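Kitchen and Laundry Walk-Through, Stiden Guest House
My June checklist, with comments

I do this one every June before the summer bookings kick in, and I go through it with a mug of coffee at 6 in the morning while the house is quiet. Tick, cross, or N/A, then a comment. My comments run long, sorry! (Not very sorry.)

1. Smoke alarm, hallway outside kitchen
OK. Pressed the test button, loud as ever. New battery in anyway.

2. Smoke alarm, laundry room
FAIL, then OK. It chirped once and gave up. The date on the back said it should have been swapped out last year, so that one's on me. New unit is up and tested.

3. Fire extinguisher by the back door
OK. Needle in the green, pin in place, hose not cracked. The bracket had worked a bit loose from people hanging tote bags on it. Tightened the screws and moved the bag hook to the other side of the door – let's see if anybody notices.

4. Fire blanket
OK. Still in its pouch, tabs hanging down where you can grab them.

5. Stove and hood
OK with a note. All burners light on the first click. The hood filter was disgusting, so it got a long soak in hot water and dish soap. The clearance from the stove to the curtain is still less than I'd like and I'm going to take the curtain down for good. It's ugly anyway.

6. Outlets near the sink
One FAIL. The left one trips and resets like it should. The right one trips but won't reset, so it's taped over until the electrician from Rizzi can get out here. They quoted me 209 dollars for the visit and the new outlet together, and I said yes before they could change their minds.

7. Counters, and what gets left out on them
OK. My rule is that spray bottles get a label and go back under the sink after use, well away from anything that ends up on food. Salt and pepper can stay out. I also run my hand along the counter edges for chips, and I found none this year. 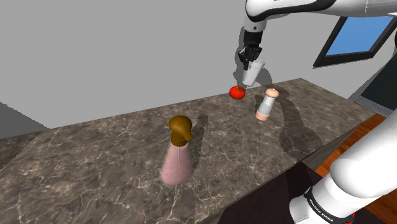 8. Under the sink
OK with a note. Child latch works. Bleach and the ammonia glass cleaner were sitting side by side again, so the glass cleaner now lives in the laundry room. No drips at the trap, and the paper towel I left under it overnight was dry.

9. Water heater
OK. Set to 120, and I checked it at the kitchen tap with a thermometer. Relief valve pipe is clear. The heater is getting old, and Nomov wants 2,970 dollars for a replacement – so we'll be nursing this one through the summer.

10. Dryer and vent
FAIL, then OK. Lint screen fine, but the hose behind it was packed! Vacuumed it out and brushed the outside flap. Going to do this one again after 90 days and not wait for next June.

11. Back steps
Open. Second tread rocks. The lumber yard in Mirnutthorpe has the boards, I just have to go get them. Cone on the step until then.

Still to do: outlet, curtain, back step.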